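Notebook – seed drying, batch two
2020-07-17

Long day, and I want to get this down before I forget which tray was which. Hatem and I started on the broad beans first thing, and I'm pleased to say they look a good deal better than the last lot, which I had left far too long in their paper sacks (my own fault, and I did own up to it). We spread them one layer deep on the mesh and left the fan on its lowest setting. Harriet thinks even that is too much air for beans, and she may well be right, so I've put one tray in the corner away from it and we'll compare the two next week.

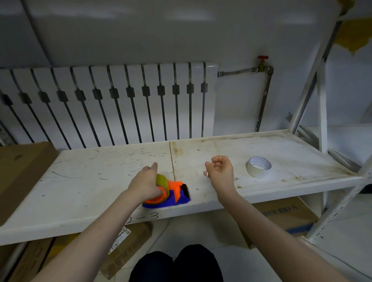
Last edited by anisbet, revision 9

The lettuce was the real chore. It's the Vevanard, the frilly one that Lachlan's aunt swears by, and the fluff gets into everything you own. I rubbed the heads over the coarse sieve, then the fine one, then gave up and winnowed the rest outside the door with a dinner plate, which worked beautifully until the wind turned round. Clean seed came to 168 grams. I had hoped for more, but the goldfinches were at those plants well before we were, and I can't find it in me to hold it against them.

Tomatoes are on day three in their jars. A good skin of mold on the Horkari, hardly anything on the others. Rory asked whether he could rinse them all together to save himself a trip, and I said no, wait for each one – when the seeds drop and the pulp floats, that jar is ready and the rest can catch up in their own time. Please stir them if you're passing, and please put the cloth back on afterward. The fruit flies have told all their friends.

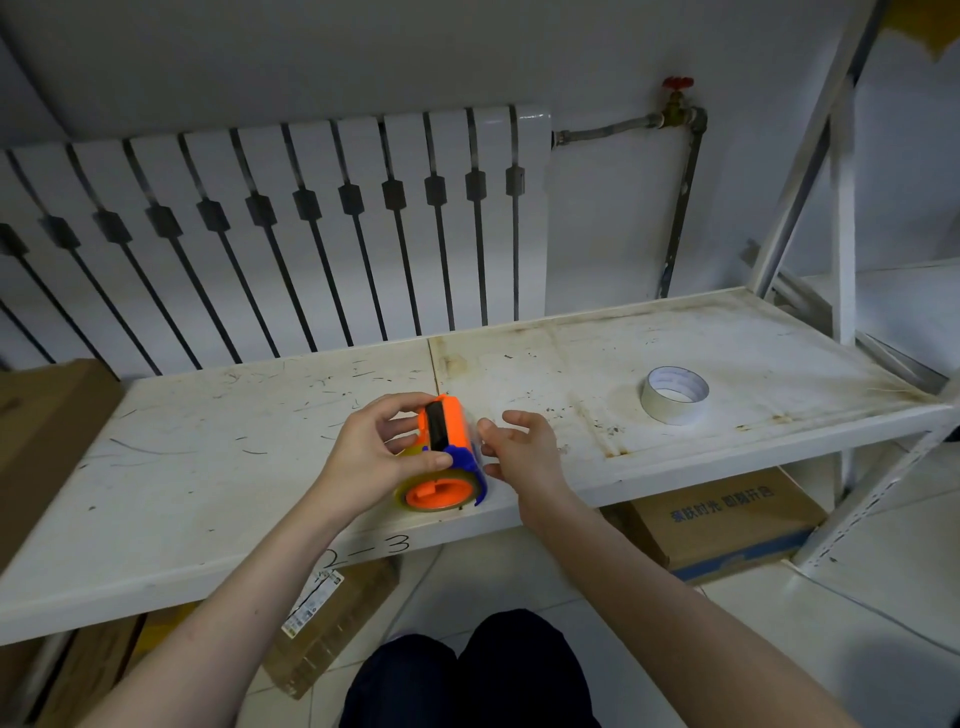 Seed Library Group, Plant Room

Moisture check on the older peas, done the cheap way with the kitchen scale and the low oven. Started with 500 grams and it finished at almost 252 in the big jar and the remainder in the small one, so very little lost and I'm happy to call them dry. Bite test agrees. My teeth would rather not repeat it.

Things to do before August:

1. Germination test on the peas and the beans, damp paper towel, somewhere warm. Write the sowing day on the towel itself, in pencil, as pen runs.

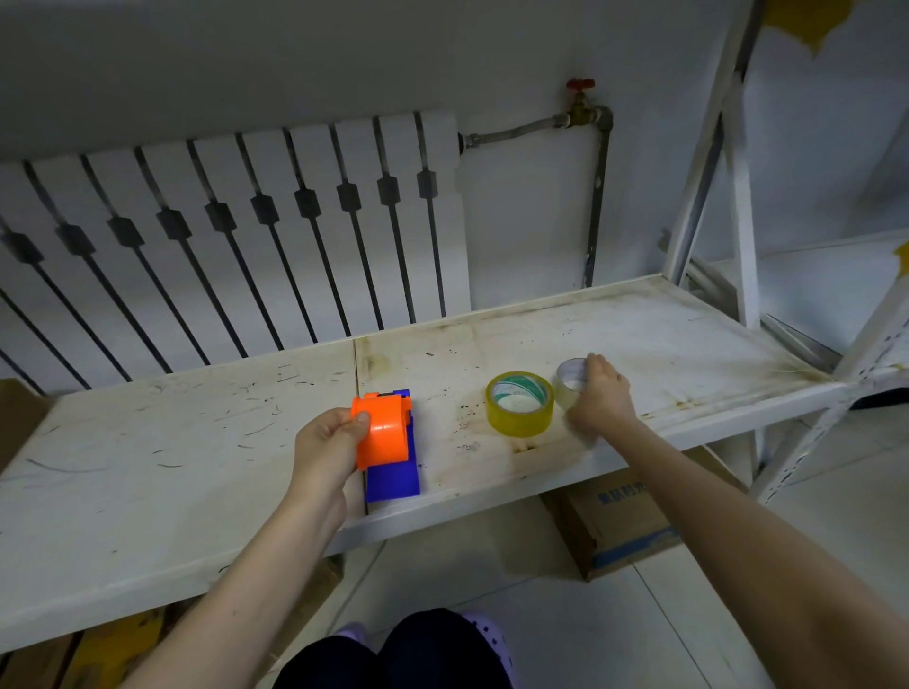

2. Packets. We have two sizes left and I'd like the small ones kept for lettuce and poppy. Tape the bottom fold as well as the top, or the fine seed creeps out at the corners and you find it in the drawer all winter.

3. Ask Lachlan about the squash. He promised me a Didance that hadn't crossed with its neighbors, and I'd dearly love to see one. 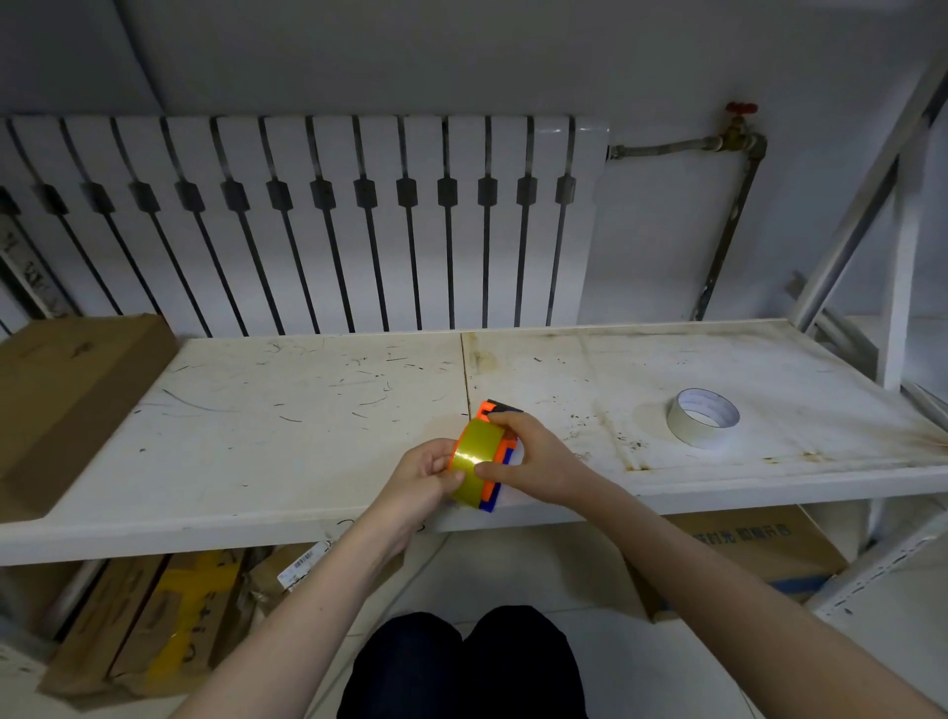
Tape for the packets.

Hatem is in tomorrow morning and will turn the beans. I've left the sieves soaking.

Recent entries
Bean trays and the fan question
Tomato jars, first try
Labels that survive the fridge
Poppy heads: when to cut

Filed under: Seed saving, Drying and storage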